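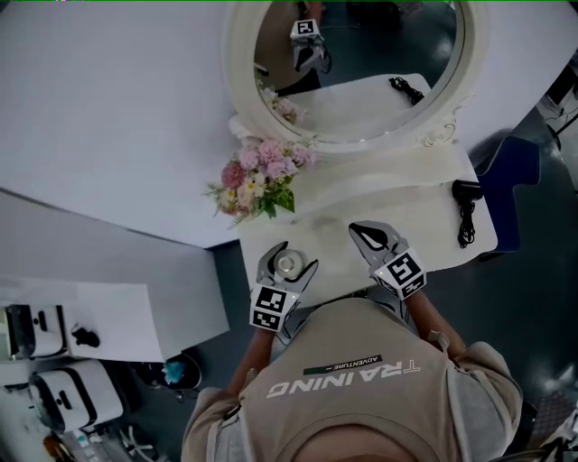
White vanity table, seen from above

Sernow Rooms: Frequently Asked Questions

This page covers our two houses, Beltus House and Drovau House. Moen House closed in February and is no longer part of Sernow Rooms. If you had a booking there, see the last section.

Booking

What kind of rooms do you let?
Furnished single and double rooms, let by the month. There are 26 across the two houses. Every room has its own lock, a bed, a wardrobe, a chair and either a desk or a dressing table. Kitchens are shared. At Beltus all rooms have their own shower and toilet. At Drovau the rooms on the top floor share two bathrooms.

What is the shortest stay?
One calendar month. We do not do weekly or nightly lets, even when a room is standing empty.

What is the longest?
Eleven months on one agreement. You can ask for another agreement after that and most people get one, but the rent may change.

How much does it cost?
A single at Drovau is £509 a month. A single at Beltus is £564 a month, the difference being the private shower room. Doubles vary by size, so please ask for the current list. The price is the same whether one or two people sleep in a double, but both names must be on the agreement.

What is included in the rent?
Heating, water, electricity, council tax and internet. A TV licence is not included. If you watch live television in your room you need to buy your own.

Is there a deposit?
Yes, £279 for any room. It is held in a protected scheme and you will be sent the details within 30 days of paying it. We do not take a separate holding fee.

Can I see the room first?
Yes, if it is empty or the present tenant agrees. Viewings last a quarter of an hour and are usually in the late afternoon. If you live too far away, we can send the floor plan and measurements by email.

Do you run a credit check?
No. We ask for proof of who you are, your right to rent, and either three recent payslips or a letter from your employer, college or guarantor.

Can I book a particular room?
You can ask for one and we will write it on your form. We do not promise it until the agreement has been signed by both sides.

Moving in

What time can I arrive?
Any time from 2 pm to 7 pm on the first day of your agreement. Eskil Rustad hands over keys at both houses and needs to know your arrival time the day before. If your train is late, ring the house number and leave a message. He does pick them up.

Can I arrive after 7 pm?
Only at Beltus, where there is a key safe by the side door. The code is sent to you on the day and changed the next morning. Drovau has no key safe, and the neighbours on that side have asked us not to fit one.

What should I bring?
Bedding, towels and anything you want for the kitchen beyond the basics. Pans, plates and cutlery are provided. Mattresses are standard UK single or UK double. Continental fitted sheets tend to come off at the corners.

Is there parking?
Beltus has four spaces behind the house, first come first served. Drovau has none, and the street is permit only until 6 pm. You can stop outside to unload for 20 minutes. Visitor permits come from the council and not from us.

What is the inventory?
A list of everything in your room and the state it was in when you moved in. You get two copies. Check it, add anything we missed, sign one and return it within seven days. Marks, chips and wobbly legs should all go down, however small. If you do not return it we take it that you agree with it as written.

Furniture and the room itself

Can I swap the desk for a dressing table?
Often, yes. We keep a few of each in the store at Drovau. Ask by email and say which room you are in. Swaps are done once a month and there is no charge for the first one.

Can I bring my own furniture?
Small pieces are fine – a lamp, a bookcase, a chair. Please do not bring a sofa or a second-hand mattress. Whatever you bring must go with you when you leave.

Can you take furniture out?
We can remove one large item for you if there is space in the store. We cannot take out beds. Please do not move things into the corridor, even for a night. It is a fire route and we have to clear it at once.

How do I look after white furniture?
A soft cloth with warm water and a drop of washing-up liquid will deal with most marks. Dry it afterwards. Do not use bleach, cream cleaner or the green side of a sponge, all of which leave dull patches. Nail varnish remover takes the finish off completely and we do charge for that. Put a mat or a tray under hair straighteners, candles in jars and hot drinks.

Are candles allowed, then?
Unlit ones. Lighting candles or incense in the rooms is against the agreement.

Can I put pictures up?
Please use the picture rail at Beltus. Hooks for it are in the drawer in the hall. Drovau rooms each have a pin board. No nails or sticky pads on the walls. The pads look harmless and bring the plaster away with them.

Can I paint my room?
No. If the walls are in a poor state, tell us and we will put it on the list for between tenants.

Something in my room has broken. What do I do?
Email repairs with the room number and a short note of what is wrong. A photo is useful but not required. For no heating, no hot water, a leak or a lock that will not work, ring instead, at any hour. Ordinary wear is repaired at our cost. Damage is charged at the price of the repair, or at the price of a used replacement if it cannot be repaired.

Living in the house

Who cleans?
Kitchens, halls and shared bathrooms are cleaned twice a week. The cleaner does not wash up. You clean your own room, and a vacuum cleaner is kept on each landing.

How does the laundry work?
There are two washing machines and one dryer in each house, free to use between 8 am and 9 pm. Please empty the machine when it finishes. If someone else's washing is sitting in it, put it in one of the baskets on the shelf. The Drovau dryer takes a long time with towels. It has been serviced and that is how it is.

Can I have guests to stay?
Up to three nights in any week, one guest at a time. Anyone staying longer has to be on the agreement.

Are pets allowed?
No, apart from assistance animals. Fish have been asked about several times and the answer is still no.

Is smoking or vaping allowed?
Not indoors. Both houses have a back yard with a bin for ends.

Where do I put rubbish and recycling?
Bins are at the side of Beltus and in the front yard at Drovau. The collection calendar is on the back of each kitchen door. Glass goes in the black box, with lids off. Small cosmetics jars count as glass if they are rinsed.

Can I have parcels sent to the house?
Yes. Put your room number on the first line of the address. Parcels left in the hall are not our responsibility, so pick them up promptly or use a locker.

Leaving

How much notice do I have to give?
One full month in writing. An email is enough. The month runs from the next rent day, so notice given halfway through a rent month will cost you a bit more than a month.

What happens on the last day?
Be out by 11 am, with the room clean and empty and the keys on the hook inside the front door. You may be there for the check if you wish. Arnout Bosman goes through the inventory and sends you the result by email.

When do I get my deposit back?
Within ten days of agreeing the amount. If we want to keep any of it we will say what for and show the bill. If you do not agree, the scheme has a free disputes service.

I left something behind.
We keep things for 14 days in the Drovau store. Open toiletries and food are thrown away on the day.

Former Moen House tenants

Where is my deposit?
It stayed in the scheme and was not affected by the closure. If you have moved bank, send us your new details from the email address we already hold.

Can I move to Beltus or Drovau?
Yes, and your deposit can be carried over. You go on the same waiting list as other people.

Will Moen reopen?
Not under Sernow. The lease has ended and the building has gone back to its owner.

Can you forward my post?
We no longer have access to the building. Please set up a redirection with the post office.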